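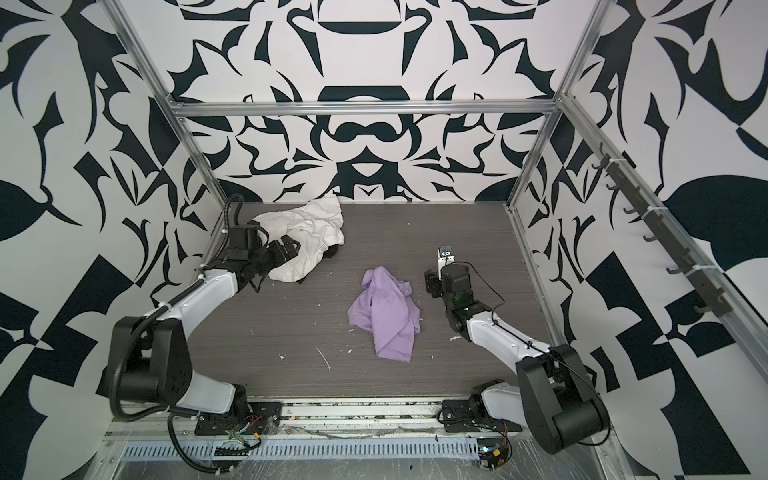 Can it fold my laundry yet?
Some of it, slowly. Towels and pillowcases come out OK most days, T-shirts are hit and miss, and anything with buttons still goes to a person.

Section 2. First cloth run, two-arm station

Plidura set-up guide, shop and home units. Notes by Feven Chala, July revision.

Before you start
Power off at the wall. Sleeves up, no lanyards.

1. Wipe the tabletop. Lint and thread bits get picked up as edges by the Ronusent software and the arm will go after them.
2. Check the cable runs on both arms. Slack at the wrist, nothing pulled tight. Move each arm by hand thru its full reach.
3. Power on. Wait for the ready tone.
4. Load the cloth profile. Code 243 for small flat items, 11 for anything stretchy. Wrong code = bad grip force.
5. Drop one item mid table. Crumpled is fine, don't pre-fold it.
6. Press Start, step back past the front rail.
7. Let it try. Three misses and it parks itself.

CAUTION: Hands out while either arm is moving. Use the stop button first, every time. Grippers close harder than they look.

NOTE: Two items at once is allowed but slower. Keep them apart, different colors if you can. White on white is the worst case.

NOTE: Lens on the gripper gets smudged. Dry cloth only, no spray.

What it does now
Finding a corner: good. Pulling flat: good on cotton, so-so on thin stuff. Folding in half: good. Second fold: depends. Stacking: needs a person nearby. Socks: don't bother, the pairing module (Allel) isnt released for this unit.

Gopinath Acharya ran 1,814 cycles on the Nambiar test bench and the usual stop was a dropped second corner. If you get that, lower the lift height one notch and rerun from step 5.

Speed. A person is faster, by a lot. Plan on leaving it alone with a small pile and checking back, not on clearing a full basket before dinner.

Shutting down
8. Press Park. Both arms go to rest.
9. Take the cloth out by hand.
10. Power off. Log any error codes before you do, they dont save.

Go to Section 3 for grip force tables.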